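Skimerwood Tabletop Recording Kit

Posted 16 February 2023

I've been using the Skimerwood kit since January and I like it a lot more than I thought I would, so I finally got the page up in the shop. If you're teaching an arm by example (you drive, it records, your model learns from the pile later), it covers most of the boring stuff you'd otherwise be hunting down yourself.

You get two cameras, one for the wrist and one for the side of the table, plus mounts, cables, a basket, a set of colored blocks, and a license for Gultel, the recording software. It saves both views and the joint positions together under one episode name. I used to line those up by hand and I don't miss it!

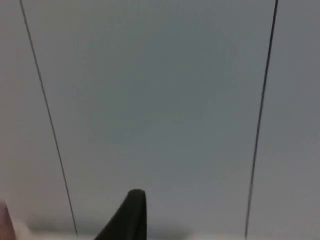 Wrist camera

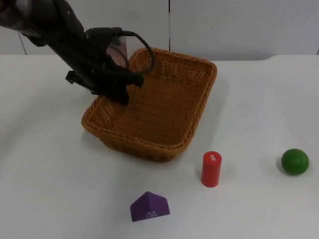 Side camera, with the arm over the basket

My first set was 58 episodes of putting blocks in the basket, and I threw out 3 where I bumped the table. The next day I did another 23 with the blocks moved all over the place, and that second batch helped the policy more than I can tell you. Mix up your starting positions early. I didn't, and the arm got very attached to one spot.

Gultel lets you tag an episode good or bad right after you stop recording, or trim the dead time off the front. The default is 15 frames a second. You can bump it up, but your drive fills fast.

It works with the Terard arm and the older Dursun one. Dursun owners need the adapter plate, sold separately (the screws are tiny, so do it over a tray). The arm itself is not in the box, and neither is a table.

Spare blocks and extra wrist mounts are on the parts page.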